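Tableware test pieces: bowls and small spoons

Filed under: Tableware / Bowls / Reference gallery

The pieces on this page are the ones used for the August comparison of serving bowls and short spoons. Joris Van Loon set out the table and Theda Petersen kept the notes. The cloth is black throughout, for contrast with the pale glazes.

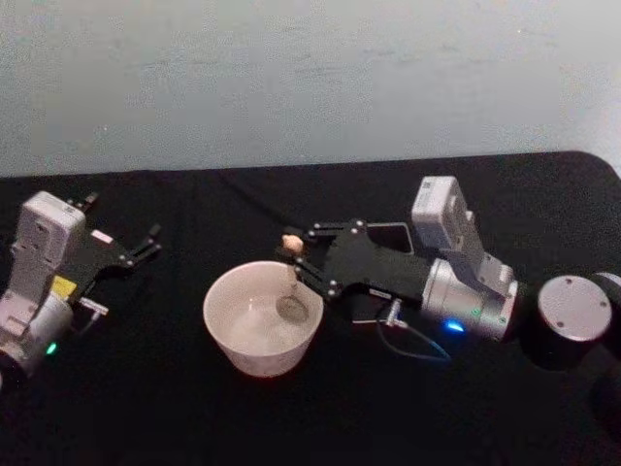 Selection was limited to plain white bowls that can be bought singly. Patterned ware was left out, as were nested sets, where the smallest bowl is often too shallow to hold a spoon without tipping it out. Each bowl was checked for rim profile, foot diameter and the angle at which a spoon comes to rest when it is let go. Volume was measured to the rim and again to a practical fill line set 2 cm lower.

White bowl with small spoon. Ceramic, with a rounded rim that flares slightly and a smooth outer wall. The spoon has a round metal head and a small tan knob at the end of the handle. The head rests inside the bowl toward the right, with the handle rising past the rim.

Notes on the rim. A flared rim gives the handle a wider surface to lean on than a straight one. It also sheds drips outward if the bowl is tilted too far in pouring, so the flare should be slight. On the bowls with a pronounced flare, Bastian Sperling recorded drips on the outer wall in most pours. On the slight flare there were fewer, and they stayed close to the lip.

Notes on the knob. A knobbed handle is easier to pick up than a flat one of the same length, and it does not slide down into the bowl as readily. The drawback is storage. Knobbed spoons do not stack, and a drawer section that takes a dozen flat teaspoons takes far fewer of these. Standing them head up in a jar works well enough, provided the jar is heavy.

Notes on cleaning. Where a knob is fitted as a separate part, the joint is the weak point. Hand washing is recommended for any spoon of this kind, with the joint dried straight after. The bowls went through the dishwasher on the normal program with no change to the glaze. Metal spoons can leave gray marks on the inside of a white bowl over time. These are deposits of metal on the glaze and usually come off with a mild cleaning paste and a damp cloth.

Notes on sound. Anneliese Grube asked for this to be added. A metal spoon stirred in a thin-walled bowl rings, and in a thick-walled one it knocks. The thick-walled bowls were preferred for breakfast use, where the household may still be asleep at 7 a.m.

Notes on the cloth. Matte black cotton shows crumbs and lint, and creases if it has been folded. It was brushed between pieces. Ironing was tried once and given up - the folds came back as soon as the cloth was put away. Rolling it on a cardboard tube is the better method.

Terms used on this page. "Rim" is the top edge of the bowl, including any flare. "Foot" is the ring the bowl stands on. "Head" is the part of the spoon that holds the food, called the bowl of the spoon elsewhere but not here, for obvious reasons.

Measurements for the full group are kept by Lieselotte Steinbach and can be sent on request. Please state which bowl size is wanted, and whether the figures should be in metric or US units.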